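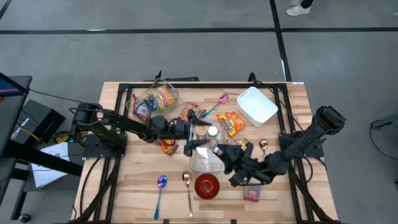 Grurora Tenants' Association
Minutes of the March meeting

Opened at 6 p.m. in the Price Room. Minutes of the previous meeting were approved with one correction: the side gate code changes in April, not May.

1. Laundry room
Two dryers on the lower level are still out of order. Wemum has quoted $1257 for parts and labor. Members asked if that covers the vent hose -- the secretary will check before the quote is signed.

2. Bike storage
Four bikes without tags remain by the rear stairs. Notices go up this week. Untagged bikes will be moved to the shed at the end of the month.

3. Snow removal
Jirnen missed the north walkway again in February. A letter was approved, asking for a credit on the next bill.

4. Other business
A request for later quiet hours on weekends was discussed and put off to the next meeting.

Adjourned at 7:40 p.m.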